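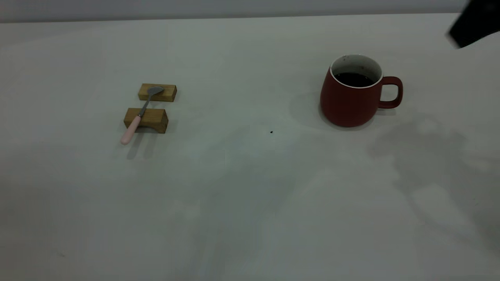 Skastgate Residents list
Re: Water meter readings, again

Polyxeni Triantafyllou wrote:
> Has anyone else had a bill for 505 kilolitres? We are two
> adults and a lemon tree. The bloke on the phone suggested
> I check for a leak, or a swimming pool.

Polyxeni, welcome to the club. We were billed for 131 in the May quarter, when we were in Cairns for most of it, and I was told this fell within the normal range for a household of our type. I asked what type that was and got put on hold.

A few things I've learnt, in no useful order. The meter number is stamped on the brass collar and it should match the one printed on the back of your bill. Ours didn't. It matched Lefteris's, and he had been paying for our garden with great cheerfulness and wondering why his own was dying.

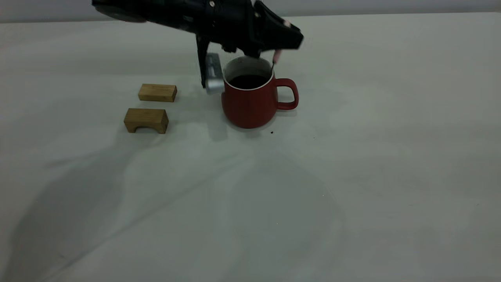
Posted by Evanthia Deligiannis, June 19, 2018

Second, do the overnight test. Turn everything off at bedtime, write down all the digits including the red ones, and look again before anyone puts the kettle on. If the red ones have moved, ring a plumber. If they haven't, ring the water people and have the figures in front of you, as they go quiet when you read out decimals.

Third, ask for the reading to be marked as disputed. Use that word. "Wrong" gets you a brochure about shorter showers — I have 2 of them now if anyone wants one.

Kipchumba, you said you had the old street plan showing which meter sits on which verge. Could you scan it and send it round? The odd side is a mess from the corner to the bottle shop.

Also, whoever borrowed my meter lid key, I'd like it back before the weekend.

Evanthia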